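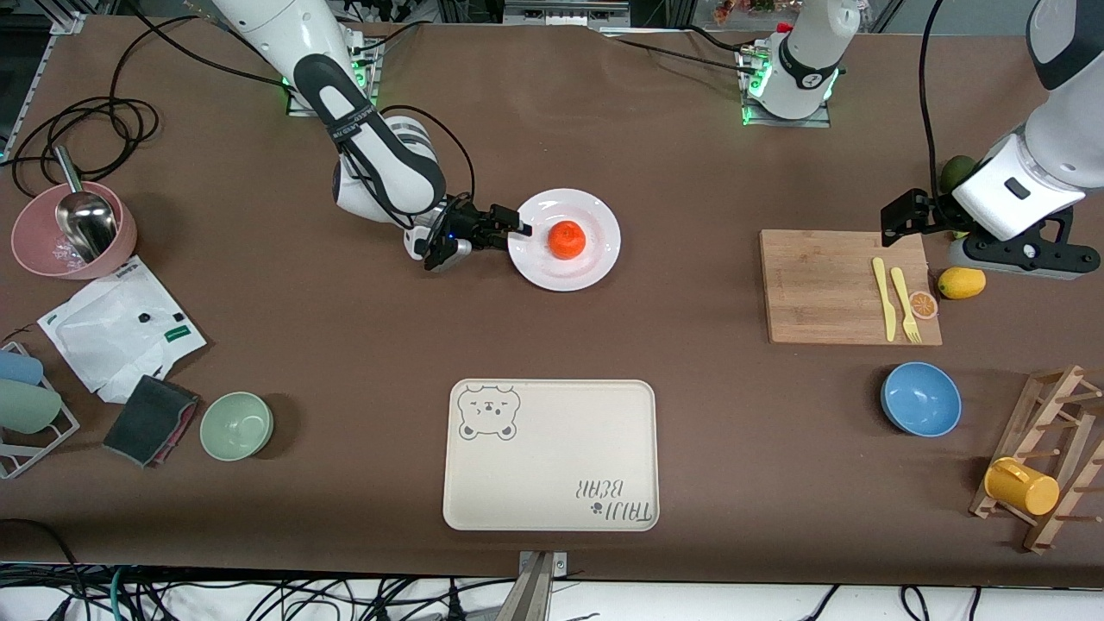 # Fault report: loss of grip during two-arm table clearing

Robotics project, second-year group, Flostgate
Submitted 8/18/22

## 1. What the project was meant to do

The task we were given was to clear a kitchen table with two arms. Plates go to one side, fruit goes on the cutting board or in a bowl, and cups go on a rack. The arms share one table and one control computer. We were marked on how many moves the arms could finish without a person stepping in, and on how we handled anything that went wrong.

Something did go wrong, and it took up most of the second half of the project, so this report is mainly about the fault. The clearing task itself is covered in our January report and we have not repeated it.

## 2. The fault

The right arm dropped things it was carrying. It did not happen on every move. The gripper would close, the arm would lift, and at some point on the way across the table the fingers would open by themselves. After that the arm carried on to the end of its path as if it was still holding something, opened its fingers again over the drop point and went back for the next object.

We first saw this with a plastic bowl and did not think much of it. We put it down to a bad grip on the rim. The next time it was a plate, let go well above the table, and it landed on its edge and rolled off the front. Nobody was hurt. One of us was standing within reach of the table at the time, which we should not have allowed with the arms live, and we come back to this in section 6.

After the plate we stopped all two-arm runs and logged the fault with the lab.

## 3. How we tested it

We wanted to know whether the fault followed the object, the path or the arm. We wrote a short routine called Mastby that picks up one object, moves it across the table and puts it back, over and over, with the gripper state written to a file the whole time. We ran it 72 times in total, 36 on each arm, with the same objects and mirrored paths.

| Arm | Runs | Drops |
|---|---|---|
| Left | 36 | 0 |
| Right | 36 | 6 |

All the drops were on the right arm. They were spread over different objects, light and heavy, so we ruled out a weak grip. We also checked the finger pads for wear and cleaned them, and this made no difference.

The log file was more useful than watching. In each drop the gripper reported a closed position, then there was a gap with no reports at all, and then it reported open. The arm joints kept reporting normally through the gap. So the arm was fine and the gripper on the end of it had gone away and come back.

## 4. Cause

There were two parts to it.

**The cable.** The gripper gets its power and signal through a cable that runs down the outside of the arm. On the right arm the cable had been tied too short near the wrist. When the wrist turned far enough towards the middle of the table the cable pulled on its plug. It never came out, but it moved enough to break contact for a moment. We could make the fault happen by hand with the arm still: turn the wrist to the same angle, press the cable lightly, and the gripper reports stop. The left arm had more slack and we could not make it fail in the same way.

**The start-up setting.** When the gripper loses power and gets it back, it restarts, and as part of restarting it opens fully. That is a sensible thing for it to do on the bench, where you want to know where the fingers are. It is a bad thing to do in mid-air. Our own code made this worse. It asked the gripper to close, waited for the reply, and then never asked again until it was time to let go.

We spent a long time on the wrong idea before finding this. Our first guess was the path planner, and we slowed the right arm down twice. Slowing it down made the drops less common, which we took as proof. Looking back, a slower wrist tugs less on a short cable, so the result fitted both explanations and we picked the wrong one.

## 5. What we changed

1. The right gripper cable was untied and run again with a loop of slack at the wrist. The ties are now placed with the wrist turned to its limit.
2. The plug has a strain relief clip.
3. The gripper no longer opens on restart. It holds its position and waits for a command.
4. The control code now checks the gripper every 30 milliseconds while an object is being carried. If a reply is missing, both arms stop where they are.
5. After a stop of this kind the arms will not start again until someone presses the reset button at the desk.

Change 4 caused a smaller problem of its own. With both arms working near each other, a stop on one side could leave the other holding something over the same spot, and the first version of the code sent both arms home along paths that crossed. We caught this in simulation. Now neither arm goes home by itself after a fault.

We then ran Mastby again on the right arm, 36 runs with the same objects, and had no drops. We also pulled the gripper plug on purpose during a carry, with the arm low over the table. Both arms stopped and the fingers stayed shut.

## 6. Safety points

The risk assessment we wrote at the start listed pinching and being struck by an arm. It did not list dropped objects at all. It does now.

The rules for the bench have been changed as follows:

- Plastic items only while the code is being worked on.
- Nobody inside the taped line while the arms are powered, including to straighten an object that has moved.
- One person at the stop button for every run, with no other job during that run.
- Cables checked at both wrists before the first run of a session, with the check signed in the bench book.

The second rule is the one we broke before. It was quicker to reach in and move a bowl than to stop and start again, and we had all got used to doing it.

## 7. What is still open

We have not tested how long the new cable run will last. The loop moves a lot more than the old one did, and it may wear where it rubs on the arm housing. The group at Mavville with the same type of arm uses a cloth sleeve there and we have asked them for the part number.

The gripper also has no way of telling us whether it is holding something or has closed on nothing. It only gives finger position. For a thin object such as a plate rim the two readings are very close. The El Idrissi lab has lent us a pair of pressure pads which would settle this, but they arrived too late to fit before the deadline. They are in the drawer under the bench with the wiring notes for whoever takes the project on.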